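Opinion | Automation

Open days should show the slow part

Robot demonstrations are usually built around one clean cycle. The part is picked, the part is placed, and visitors move to the next booth. I learn little from that, and I suspect most buyers do too.

The Komness open day at Enddale on February 22, 2021, was a better use of an afternoon. The Mollah bench was given over to artificial fruit and a red bowl, with views from the wrist and from a fixed camera, and visitors could stand there for 30 minutes if they chose. I did.

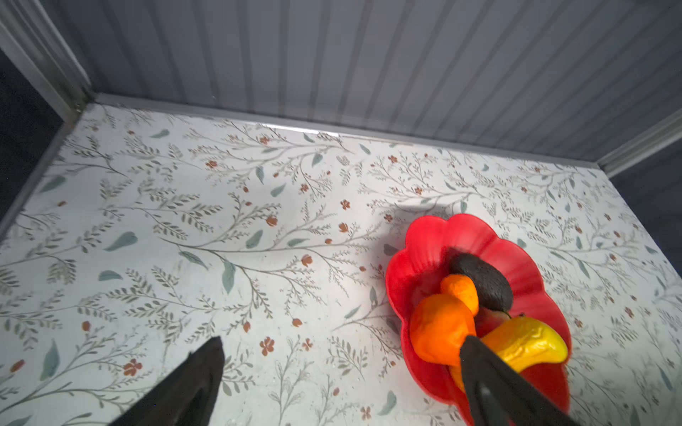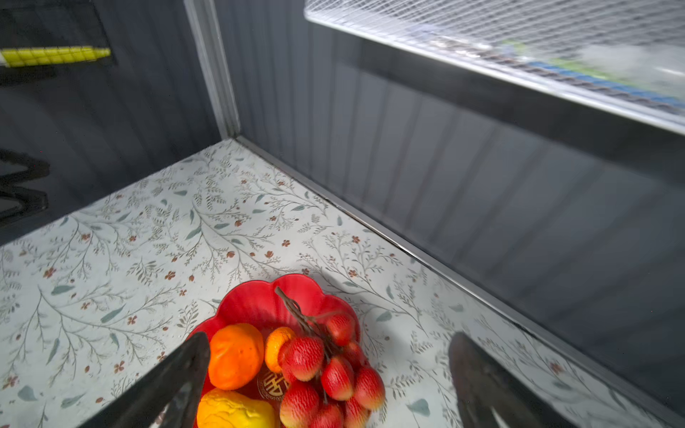
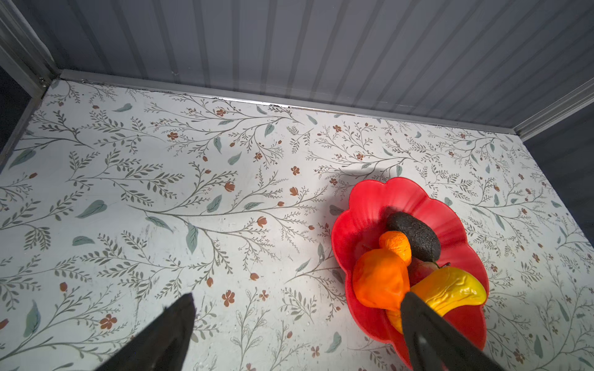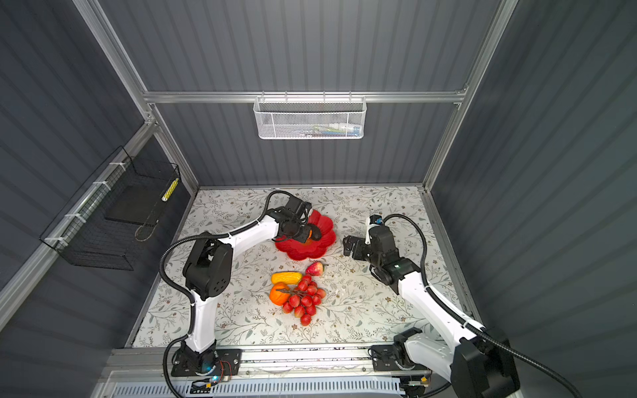

Bowl and fruit at the Mollah bench. The last view is from the fixed camera.

Fruit is a reasonable test. An orange and a pepper need different grasps, and a bowl limits how a finger can approach. From the wrist you can judge whether a finger is over the item or beside it – a question the overhead view often leaves open.

My objection is to the printed sheet. It quoted 800 trials and 700 successes, with no definition of success. Does a second attempt count? Does a nudged neighbor? The Enau sheet, 2 tables away, had the same gap. A failure log would take one page. I would like to see it at the March session.

Related
– Reading a gripper data sheet
– What cycle time leaves out
– Enddale open day: program notes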